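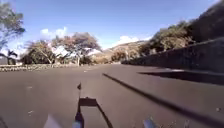

Operating Rules for an Outdoor Delivery Robot on Shared Campus Roads
Student project report, Clurnholm Technical College
Author: E. Halilović

Last updated: 23 February 2020
Print this page | E-mail this page

1. Purpose

The Lotgate project runs a small wheeled robot, Ider, on the paved service road between the workshop and the lower gate. The road is also used by walkers, bicycles and delivery vans. This report sets out the operating rules written for Ider, the reasons for the main ones, and the points still open. Navigation software is covered in a separate report.

2. Scope

The rules apply whenever the drive motors are powered outside the workshop. They cover manual driving, driving with route following, and standing still with the motors enabled. Towing and carrying the robot with the battery disconnected are excluded.

3. Rules in force

3.1 Crew. Two people attend every run. The operator holds the remote control and does nothing else. The observer walks beside the robot, watches traffic, and carries the second stop button.

3.2 Speed. The limit is 5 km/h on open pavement and 2 km/h near the gate. Both limits are set in the motor controller and cannot be raised from the remote.

3.3 Visibility. A mast with a pennant is fitted before the robot leaves the workshop. The robot body sits below the window line of a van, and a driver reversing may have no other sign of it. A run without the mast is not permitted, including short test moves.

3.4 Stopping. Loss of the radio link for 500 ms removes motor power. Power is restored only by a manual reset at the robot. The stop is tested at the start of each session, once from the remote and once from the observer's button.

3.5 Right of way. The robot gives way to all other users. If a vehicle approaches, the operator brings the robot to the edge of the pavement and stops until the vehicle has passed.

3.6 Clearance. The planned path stays at least 600 mm from walls and posts. The figure includes the position error measured in the workshop and a margin for steering lag.

3.7 Light. Runs take place in daylight only. A low sun behind the robot puts its own shadow in front of it, and walls and poles add more. Shadow edges on dark asphalt can be reported as obstacles by the camera detector. The operator may not turn the detector off to clear a false report. The robot is driven past the shadow under manual control, and the position is entered in the log.

4. Records

The log sheet gives the start time, crew, battery voltage, stop test result, weather, and every unplanned stop with its cause. Incomplete sheets are returned to the crew before the next session. Camera recordings are kept until the log has been checked and are then deleted unless an incident is noted.

5. Discussion

Rule 3.1 is the most expensive in labor. A single attendant was considered and rejected, as one person cannot watch the remote display and the road behind the robot at the same time.

Rule 3.7 slows work in the late afternoon. Lowering the detector's sensitivity would reduce false stops but would also affect the detection of low, dark objects. No change will be made without a repeatable test using objects of known size.

6. Open items

The pennant height has not been checked against the largest van that uses the road. The rules give no wind limit for the mast. Wording for both is due in April, together with a revised log sheet that separates shadow stops from other detector stops.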